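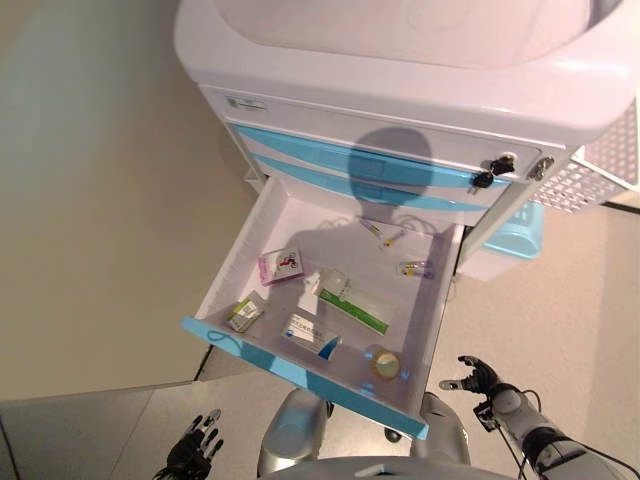 Alorton Community Hospital Gives Its Medical Carts a Fresh Start

ALORTON, April. Every supply cart at Alorton Community Hospital has now been emptied, cleaned, sorted and restocked to a single shared layout, the hospital announced this month. The work, known in the building as the Ciltham Project after the ward where it began, covered 33 carts on four floors, and the nursing teams who use them are already asking what else can be put in order the same way!

The idea came out of a very ordinary complaint. Nurses who covered shifts on other wards kept opening the wrong drawer. Tape was in the top drawer on Ciltham Ward and in the bottom one on MacLeish Ward. Ampoules had a drawer to themselves in one place and shared with dressings in another. Small boxes drifted to the back, where they stayed until somebody went looking for something else.

"You lose a minute here and a minute there, and by the end of the night you've spent a good part of it rummaging," said Finlay Shearer, who leads supply services at the hospital. "We already had good carts. They have drawers that pull right out, baskets on the side, bins where you can reach them. What we needed was to agree on what goes where, and then stick to it."

The teams started with the drawers. Each one was pulled fully open and gone through by hand, item by item, with every medicine box, ampoule and roll of tape checked against the ward's stock list. Printed names and expiration dates were read aloud by one person and written down by another. Anything past its date went back to the pharmacy for disposal. Anything that belonged to a different ward was sent home, and a surprising amount of it did (one cart on MacLeish Ward gave up enough tape to supply its neighbors for weeks).

Then came the layout itself, which was argued over with real passion. Two versions were tried on Ciltham Ward before the staff settled on one they liked. Medicines now stay in the upper drawers, behind the lock. Glass ampoules have their own divided section, away from heavier boxes that could roll or slide into them when a drawer is opened in a hurry. Tape and dressings sit together lower down. Side baskets are for light things that get picked up many times in a shift, such as gloves and wipes, and the hanging bins are kept clear of stock altogether.

The drawer trays were washed and dried before anything went back in. Boxes are placed with the printed name facing up, and the oldest date goes to the front. A card with the full layout is kept with each cart, so a nurse arriving from another floor can see the whole plan without opening a thing.

Keys got some attention too. Under the new routine, the cart keys are handed over in person at the change of shift and signed for, and drawers are closed and locked whenever the nurse steps away. It's a small habit, and the wards have taken to it quickly.

The layout has 101 lines, one for each item the hospital expects to find on a standard cart. Wards with special needs can add to it, and several have. Eravska Ward, which looks after children, put in a section for smaller dressings and asked for brighter labels. Those labels proved so popular that the other wards now want them as well.

"What I love is hearing people talk about it," Shearer said. "Somebody stopped me in the hallway to tell me she found the right tape on a floor she'd never worked on before. She was delighted, and so was I. You don't often get that kind of conversation about a drawer."

Restocking now takes place at 6 a.m., before the morning medicine round, with a quick check again in the afternoon. Each ward has chosen two members of staff to look after its carts and to pass along suggestions. A first round of changes is expected once every ward has lived with the layout for a few months.

The supply team will turn next to the storage rooms on each floor, beginning again with Ciltham Ward, where the shelves have been measured and the first labels are printed.

Staff from other hospitals who would like a copy of the cart layout, or who want to come and see it in use, are welcome to contact Finlay Shearer through the main desk at Alorton Community Hospital.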